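Learning to like my own cooking again

I've gone back to cooking proper meals this spring, and I thought I'd write a bit about it as a few of you asked after my grumpy post in May about living on toast. I was in a rut. I'd come home, open the fridge, look at half a cucumber, close the fridge and put the toaster on. Some nights I didn't even bother with butter!

What got me out of it was a soup, of all things. My neighbour Tudur Powell had grown far too many leeks and left a carrier bag of them on my step, with mud still on and no note (I only found out it was him when he asked for the bag back). You can't put leeks on toast. Well, you can, and I did later on, and it was lovely, but that first night I made leek and potato soup the way my mum does it, with too much pepper and a bay leaf that somebody always ends up with in their bowl.

It took me 30 minutes and I had the radio on the whole time. I'd forgotten that bit – how nice it is to stand there stirring and half listening to a programme about canals.

Shopping without a plan

I'm hopeless with meal plans. I tried one of those weekly ones stuck to the fridge and by the second evening I was already cross with it for telling me to eat lentils. Now I buy two or three things I fancy and work out the rest when I'm hungry. Pugh the greengrocer in Clistach is good for this, as whatever is cheap that morning gets piled up by the door, so I just start there. Last time it was fennel. I'd never bought fennel in my life. I roasted it with sausages and a bit of lemon and the edges went all sticky and brown, and I've had it twice more since.

I do keep a few tins in, mind you. Tomatoes, butter beans, sardines. Butter beans with garlic and whatever greens are going limp is my lazy tea, and it takes maybe 20 minutes if I chop slowly and stop to look at my phone.

Sitting down to eat

The other thing I've changed is that I eat at the table now. I'd been having my tea on the sofa with the plate on my knees for so long that I'd stopped noticing what I was eating, and there was a gravy mark on the left cushion that I'd turned over to hide (and then there was one on the other side too). A plain white plate, a glass of water, phone in the other room. It felt a bit daft at first, like waiting for an interview to start, but I'm a convert. 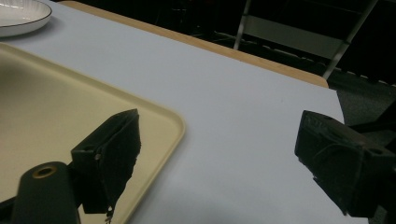

Things that went wrong

Plenty! I made a risotto that could have been used for pointing a wall. I put cinnamon in a chilli thinking it was the cumin, and ate it anyway, and had the leftovers for lunch as well out of stubbornness. And I tried to make flatbreads in the old frying pan and set the smoke alarm off so thoroughly that the cat went to live under the bed until bedtime.

Next on my list is a fish pie, if I can find my big dish. I think I lent it to my sister at Christmas and she thinks she gave it back. If anyone has a good topping that isn't mash, put it in the comments, and please don't say cauliflower.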